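Section 4 — Cloths, folding and laying out (all Ukton tables)

Read this before you set the room. Takes a few minutes per table once you've done it twice. Covers the dark top only, the pale one is in section 5.

You need
- one Lasano cloth, cream with the yellow band
- a clean dry table
- hands with no cream or oil on them, it marks

CAUTION: No scissors for loose threads. Tuck them under and tell Mizanur Munasinghe at handover.

4.1 Clear and wipe

1. Plant and books stay on, at the back. Don't take them off for a wipe, just slide them if you must.
2. Wipe front to back. Damp cloth, not soaking.
3. Dry with a second cloth. The top is mottled so streaks hide — look at it from low down.
4. Trailing stems — lift, wipe under, let them drop again. No tugging.

4.2 Pick up and turn

5. Lay the cloth down loosely, clear of the books.
6. Find the yellow band. That's your guide edge for everything after.
7. Pinch up a bit of the yellow and lift straight. Only a bit. The rest stays on the table.
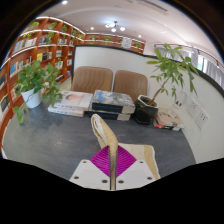
Fig. 4a. Cloth pinched and lifted, the rest still lying on the table.

8. If the lifted part flops over, fine. Let it down slowly and smooth with the flat of the hand.
9. Whole thing slides towards you? You're pulling, not lifting. Put it down and go again.

NOTE: Don't shake the cloth out over the table. Bits go in the plant pot and all over the book covers. Shake outdoors or over the bin.

4.3 Fold

10. Fold in half, then half again. Edges don't need to be dead level, a finger's width out is ok.
11. Keep a yellow band showing. All hidden = wrong way up, open it out and start again.
12. Press the fold lightly. No iron on the table top, ever.
13. Hem may peep out at the front corner. Leave it, it's meant to be a soft fold. Pinkish edge is normal on this cloth.

4.4 Place

14. Right half of the table, on its own. Left side and middle stay free for trays.
15. Books behind, plant at the back left. Chairs tucked in on the far side.

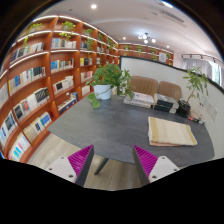

Fig. 4b. Folded cloth on the right half, middle and left of the table kept free.

16. Step back and check from the doorway. If the cloth looks lost against the books bring it forward a touch.

NOTE: Rooms with the narrow Vustonari table, skip step 14. Put the cloth nearer the middle and use a smaller tray. Same folds otherwise.

4.5 Final check

17. Label. There's a small white one by the hem. On the narrow tables it can face up, we need to read it at stock take. Elsewhere turn it under if it's easy, dont unpick the whole fold for it.
18. Yellow band to the right if you're laying it in the middle.
19. Rounded fold towards the front. It will puff up a bit, thats fine, don't flatten it with a book.

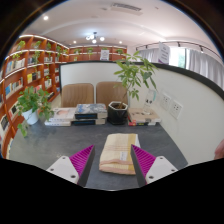
Fig. 4c. Nearer the middle, yellow band to the right, label showing.

20. Stems draped over the pot and away from the cloth. Wet leaves leave a green mark and it doesn't always come out.

CAUTION: Never stand the plant on the cloth, folded or not. Same goes for cups without a saucer.

4.6 Washing and swapping

Wash at 40, inside out, with nothing dark. Line dry if you can. Reshape the hem whilst its still damp.

Spares are order code 652, trays are 449. Both from Alemneh, ask for the October list as the older one has teh wrong sizes on it.

Stains that won't shift — bag it, write the room on the bag, leave by the linen cupboard. Don't bleach.

Next: section 5, pale tables.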